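Granano (software)

Granano is a perception and grasp-planning package for robot arms that carry a camera at the wrist. It takes color images from the wrist camera, separates objects from the surface they lie on, and passes a ranked list of grasp poses to a motion planner. It is developed at Timier and is most often used with parallel-jaw grippers in tabletop sorting and kitting.

History

The first version was written by Ditte Dalsgaard and Neville Lambert as a replacement for an older in-house tool called Birnanby, which relied on a fixed overhead camera and had to be recalibrated whenever the table was moved. Granano kept Birnanby's message format, so existing planners could be connected to it without changes. Embla Lie later rewrote the segmentation stage and added the surface model described below. Lorraine Bellamy has maintained the package since version 3.

Surface model

Before a task begins, the arm moves to a viewing pose over the work surface with the gripper open. Granano records a short burst of images and builds a model of the surface from them. The model stores the average color of each region, slow changes in shading, and a mask covering the parts of the gripper that are always in view. The area beyond the edge of the table is marked as out of reach and is not searched for objects.
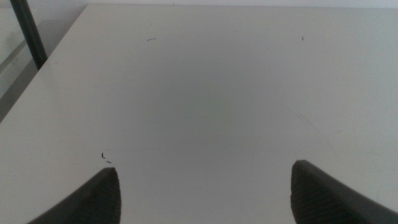

Wrist camera view of a bare tabletop, with the open gripper fingers at the bottom and a few small dark specks on the surface.

During a task, each new image is compared with the stored model. Pixels that differ by more than a set amount are grouped into blobs, and any blob smaller than 70 pixels is dropped. This limit is meant to keep crumbs, thread and scratches from being reported as objects. It can be changed in the settings file, and users who handle small screws or pins usually lower it.

Grasp ranking

For every remaining blob the package proposes up to 500 grasps and scores them by finger clearance, jaw width and distance from the table edge. If no blob remains, it returns an empty list with the status "surface clear" - a result the planner must treat differently from a failed image, which has its own status code.

Testing

The regression set contains 3,045 recorded views, 79 of them with nothing to pick up. Keith Staniforth added the bare-surface views after early releases proposed grasps on soft shadows in the middle of pale tables.

Limitations

Granano works poorly on glossy surfaces and when the lighting changes after the surface model has been built. White objects on white tables are often missed. A depth-based add-on, Arrieta, handles some of these cases but needs a second sensor and runs more slowly.

See also
Background subtraction
Eye-in-hand calibration
Grasp planning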